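Hovon Arm Cell - Demonstration Visits
Supplied and supported by Gredance

The Hovon cell is available for viewing at the Skiltness demonstration room during the March open day. Visitors may watch the arms at work on the bench and put questions to the engineering staff.
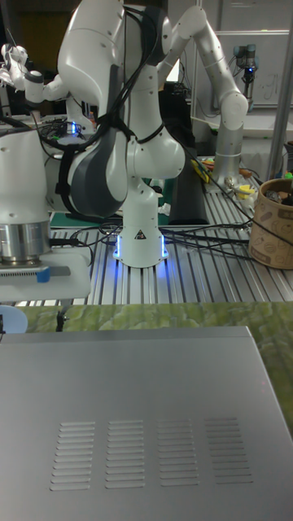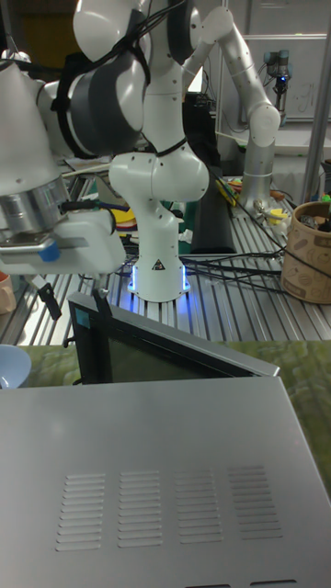
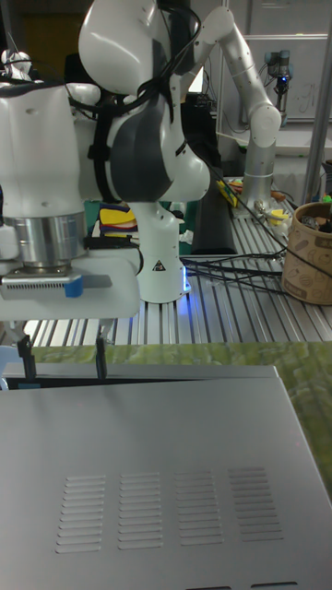
White arms on the slotted aluminum table, Skiltness.

Each session lasts 30 minutes and is limited to 34 visitors. Sessions begin on the hour, with the last at 2 p.m. Companies considering a purchase may request a private viewing - please quote item 77 when writing to the sales office. Visitors are asked to remain behind the floor line while the arms are powered. Price lists and mounting drawings are held at the Hoxha desk.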